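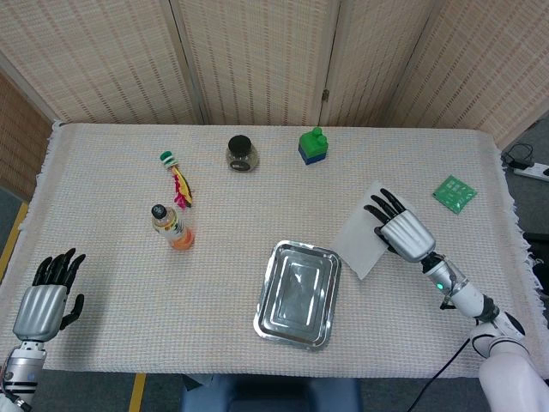 Cream-white cloth on the table, folding screen behind.

September 20, 2025

Spent the morning on the drainage file for Brokthorpe. The county sent the revised flood elevations overnight and they do not match the June set. The base elevation at the lower culvert moved up, and the one at the school access road did not move at all, though the two points are on the same reach. I suspect a datum conversion was applied to one column and skipped in the other. Wrote to ask which vertical datum they used. Will not touch the model until I have that in writing.

The shelter question is tied to it. The plan still lists the Culville high school gym as primary, capacity 355. That figure comes from total floor area with no deduction for aisles, registration, a medical corner or the generator cable run. Reran it with the deductions and a cot spacing I would be willing to defend, and it comes out a good deal lower. Also, the restroom count was taken from the whole building, and the wing with most of the fixtures is locked off when the gym is used by itself. Marked both items for correction.

Backup power: 75 kW set on a pad at the north wall. Nameplate is fine for lights, well pump and the kitchen circuit. It will not start the air handler with the rest already on. Either the handler gets a soft starter or the load sequence has to be written down and taped inside the transfer switch cover. I prefer both. Fuel tank is good for some 2 days at partial load, and the delivery contract assumes a road that is under water in every run I have done since spring.

Afternoon on the Harju crossing. The low-water gauge reads high after each storm and then drifts back over a day or so. Old notes blame debris on the float. I think the stilling well intake is partly silted, since the lag shows on the falling side and hardly at all on the rising side. Asked for a flush before anyone replaces the sensor. The closure trigger for the road depends on that gauge, so a slow fall only keeps the barricades up longer than needed. Annoying for Trurkell, which has one other way out, but it errs the right way.

Trurkell itself needs a second siren or a different arrangement. The existing one is on the fire hall roof and the ridge blocks it for the houses along the creek. The text alert list covers part of the gap – landlines are still on the old call tree, and the tree has dead numbers in it. Put down door-to-door notice as the interim measure and gave it a time estimate. The estimate is a guess and I labeled it as one.

Sandbag inventory reconciled except for two pallets listed at both Harju and Culville. Same lot number, so probably one set of bags entered twice. Left it open.

Rain gauge at home: trace. Pressure falling slowly after lunch, wind southeast. Replaced the sump float switch, which had been sticking again. Tested with a bucket – starts at the mark, stops at the mark. The check valve still hammers on shutoff. A spring-type valve would fix that, need the pipe size first.

To do: datum reply, transfer switch cover sheet, pallet numbers, battery for the handheld radio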